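Skadari Home Support, ticket 3346
Subject: Orange dish set, bowl sticks to plate
Opened by: Nathalie Melnyk
Status: Open

Hi there! I bought the orange bowl and plate for our kitchen and I love the colour, but they keep jamming together when I stack them. I've unpacked everything else from the move (well, nearly) and this is what's driving me up the wall.

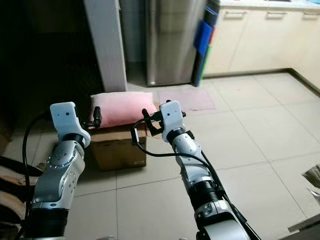

I've tried warm water around the plate and a bit of dish soap on the rim. The soap helped for 2 days, then it was back to me prying at it over the sink.

Monday, 13:10. Tried Vernon's tip from your chat line and tilted the bowl before lifting.
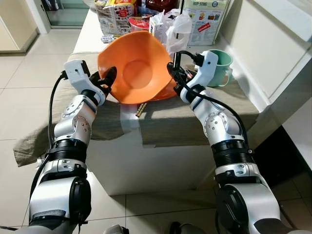 Orange bowl tilted, chopsticks on the cloth

Better, I think? Still a squeak at the bottom, and I don't want to chip my favourite bowl. I also swapped the cloth around in case the plate was rocking on a wrinkle. No change there.

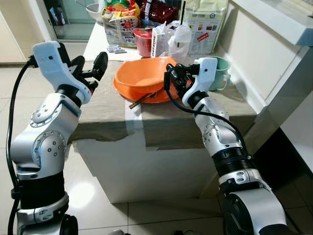 Photo: Nathalie Melnyk

Stacked is how I'd like to keep them, chopsticks across the front, because the table's small and the groceries have taken over the back of it.

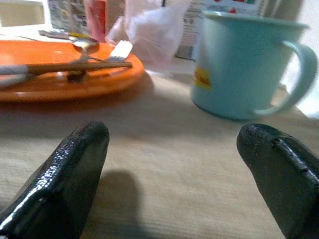 Plate with a dark brown bit on it

Could crumbs be doing this? I'll give the plate a proper scrub tonight and write back. If it still sticks, can Jawad send me a replacement plate?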